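Stalten Community Boards > Home and Yard > Storage and Garage

Thread: Metal bins or plastic totes for an unheated garage?

etornam_f
We moved into the Vurnstead house in August and the garage came with nothing in it except a workbench and one shelf. I have a family of five's worth of sports gear, yard tools and dog things, and it is all in cardboard boxes that are starting to sag. The garage is not heated and the floor sweats in spring, according to the people we bought from.

I was going to buy plastic totes with lids and be done with it. My brother-in-law says to get open metal bins and never look back. He has used his for years. Budget is not huge. What do people here use, and what do you wish you had bought the first time?

illia.bilyk
Plastic with lids. Open bins fill up with dust, leaves and dead bugs. I have 18 totes on wire shelving and everything in them is clean when I take it out. Label two sides, not just the front, so it still works when somebody puts one back the wrong way around.

Ohemaa A
I'd go the other way for anything you use every week. I had lidded totes for the kids' things and they never once put a lid back on. The lids ended up behind the freezer. Now the balls and jump ropes go in an open bin on the floor and they mostly land in it.

Keep lids for the seasonal stuff. Christmas, camping, winter boots.

etornam_f
That matches what happens here. The soccer balls are in the driveway as I type this.

napaporn_k
Some things to think about with metal. The paint goes first, wherever things get dragged in and out. After that it depends on how damp you are. Mine have bare patches on the bottom and a little rust at the seams, and I still use them. I set them up on two strips of treated wood so air gets under, and that did more good than any of the paint I tried.

If you buy used, look at the corners and the underside. Scratches inside don't matter much. A soft spot in a corner does. 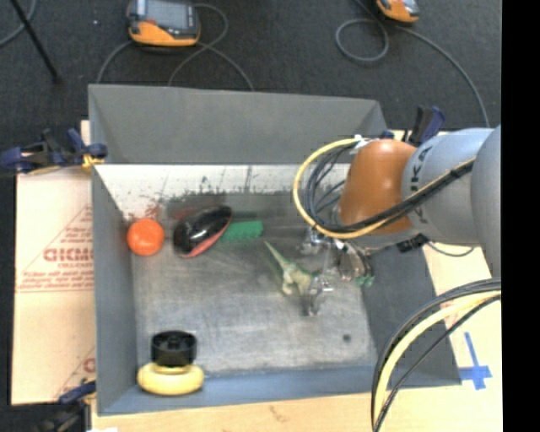
The other thing is weight. A big steel bin with garden tools in it is not something you slide out of the way to sweep. Decide where it goes before you fill it. I learned that with a bin full of sprinkler parts and had to empty the whole thing to move it over a foot.

adomt
Agree on the wood strips. I'd add a piece of old rubber mat inside if you are putting anything in there that you don't want scuffed, like bike helmets. Cut it a little small so you can lift it out and hose it off.

illia.bilyk
So you need wood under it, a mat in it, and it still rusts. A tote needs none of that.

adomt
A tote left in an unheated garage for a few winters cracks when you drop it. I have thrown out 8 of them. They go brittle and then one cold morning you set one down hard and the bottom splits.

illia.bilyk
Cheap ones do. I had two go on me out of the thin clear kind. The heavy ones with the ribbed sides have been fine, and my garage gets as cold as yours.

adomt
Mine were a mix. I didn't keep track of which were which.

Ohemaa A
Clear ones are the worst for cracking in my experience too. They're nice for seeing what is inside, but I would keep those in the house.

etornam_f
What are people paying? The hardware store on Amegashie has the heavy totes at 18 dollars each and I would need a lot of them.

napaporn_k
Try the Skundov surplus yard before you buy anything new. They get shop bins in when places close or remodel. I paid 60 for three big ones. You have to go early because the good ones leave before lunch, and bring straps, they won't lend you any. Their stock changes all the time so call first if it's a long drive for you.

adomt
They also had shelving last time I was there. No hardware with it, so you will be matching bolts at home.

illia.bilyk
I will say 60 for three is a good price. I still wouldn't put fabric in them. Sleeping bags, tents, the dog's bed – all of that wants a lid, and mice will find it if it doesn't have one. I lost a tent that way at the old house. They had chewed a hole right through the floor of it and the fly too.

Ohemaa A
Mice chewed through a tote at my mother's place, so a plastic lid isn't a guarantee. For bird seed and dog food she uses a steel trash can with a tight lid. Bungee cord over the top because of the raccoons.

etornam_f
Dog food in a steel can is a good idea, thank you. It's in the bag right now with the top rolled down.

Does anybody store paint out there? We have the leftover cans from the previous owners, every room in the house.

napaporn_k
Latex paint shouldn't freeze. Take it to the basement if you have one. Open each one first and smell it, and if it's sour or lumpy don't bother carrying it down. Write the room on the lid while you're at it.

adomt
If it's only a cup or two of each color, pour it into glass jars. Takes up a quarter of the space.

illia.bilyk
Don't fill the jars by the furnace or store them near it.

etornam_f
Update for anyone reading. I went to Skundov and came home with two steel bins and a set of shelves, and my brother-in-law is being unbearable. One bin is for balls and bats, the other is for hoses and sprayers. Both are up on wood strips. I bought six of the heavy totes for the camping gear and the winter clothes, and the dog food is in a can.

The shelves did come without bolts. Three trips to the store so far. The holes are an odd size and the first bag I bought was too short by a hair.

adomt
Take one of the shelf posts into the store with you. They're used to it.

Ohemaa A
Anchor the shelves to the studs before you load the top, especially with kids around.

etornam_f
Going to do that tonight. Does it matter if the studs don't line up with the posts?

napaporn_k
Screw a board across the studs first and fasten the shelves to the board. Then you can put them wherever you want along it.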